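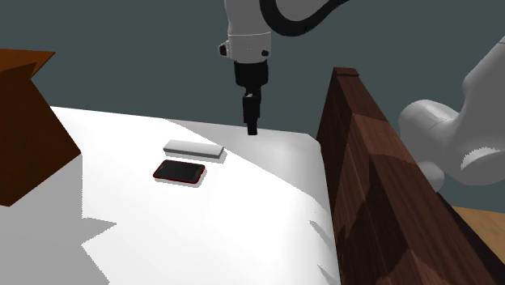 Black phone with red rim, on the white table

Phone gets no signal in the back rooms of a stone house, what can I do?

Posted by slatewren, Nov 25, 2025

Good evening to all. We moved to Hellcombe in May, into an old house with very thick walls. At the front window my phone shows nearly full signal, but in the kitchen and the small office behind it there is none, and calls are lost when I walk from one room to the other. The broadband is from Jullik and it gives 66 megabits at the router, so I think the internet is not the problem. Must I buy a booster, or is there a cheaper way? I would like to spend as little as possible.

Cenomik_user2000

Turn on wifi calling. Settings, then mobile network. Done.

plumfold

The answer before mine is right, but I would add a few things. Wifi calling must be allowed by your network as well as by the phone, so if you do not find the switch, write to them and ask. After you turn it on, restart the phone and put it in flight mode with the wifi on. If you can still make a call, it is working.

Please check also that the wifi itself reaches the kitchen. My walls are of the same kind and I needed two access points, one in the hall and one upstairs. I bought mine second-hand from Van Wijk and joined them with a cable, which was much better than the wireless repeater I had tried first.

About boosters, be careful. Many that are sold online are not permitted to be used here, so read the regulator's page before you pay for one.

slatewren

Thank you both. The switch was hidden under "SIM cards" in my phone. Calls now work in the kitchen, but in the office the wifi is weak, so I will measure how much cable I need.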